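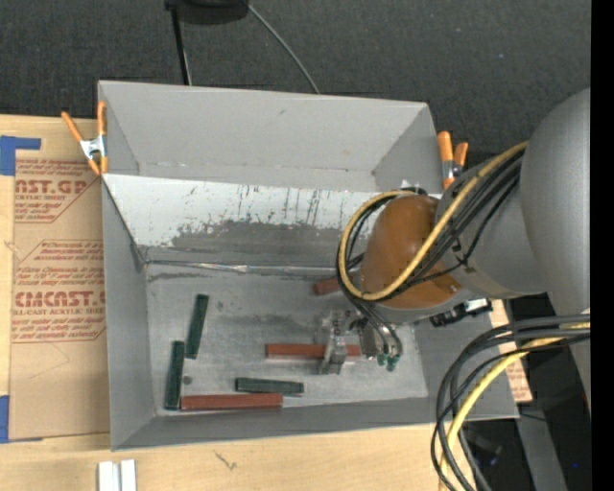 Blocks wear out the container before the container wears out the blocks. I have kept mine in a gray bin for nine years of spare-room modeling, and the floor of it now needs attention. The blocks themselves are plain rectangular bars in two colors, dark green and brick red, and I sort by color only when a layout calls for it. What bothers me is the surface under them. The floor is covered in pale scuffs and darker patches, and the white on the sloped panel at the back has worn to gray low down in the middle. The silvery tape along the back seam has wrinkled. It still closes the gap between floor and panel, so I am leaving it until September.

Two spring clamps with orange tips hold the bin at opposite sides. I tried a single clamp first and the bin crept toward me every time I leaned on the front wall.

Rawan Bataineh wrote to ask if a liner would help. I tested two. The Flamen sheet, cut to 764 mm, lay flat but squeaked. The Akl felt was quiet and shed lint into everything, and I pulled it out after 28 days.

Next on the list is repainting the panel — two thin coats, sanded between. Stidia sells a matte gray that is close to the walls. The can is on order from the shop in Grurkstead, and I will post the drying times when I have them.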